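Trornside's toy swap is back this Friday, and I've been helping get the bits and pieces sorted into tins ahead of time. We had 178 families through the door last April, and I'd love to beat that! I've got the checkered tablecloth out again, the basketball sheet is hanging up behind it (wrinkles and all, I'm not ironing a thing that size), and the toy blocks are in a gold-colored tin.
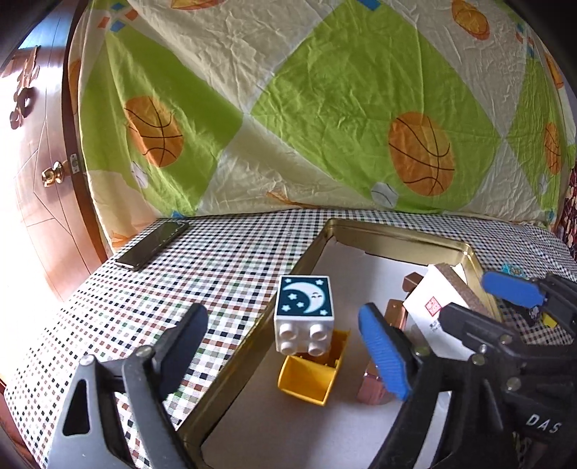 Doors open at 2, same as before. Bring whatever your kids have outgrown, and if it's small, please bring it in a tin or a carton with a lid or flap – loose pieces wander off so fast. Mofokeng Books is lending us extra shelves, and anything left over goes to the Wultden playgroup on the late run.
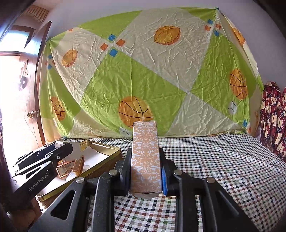
Ville Ikonen wrote in to ask for a separate table for puzzles this time, as he took home two last year and both were short of pieces. Fair enough, Ville! I'm putting one by the window, and there'll be tape and pens so you can mark a box "complete" or "one missing" before it goes out.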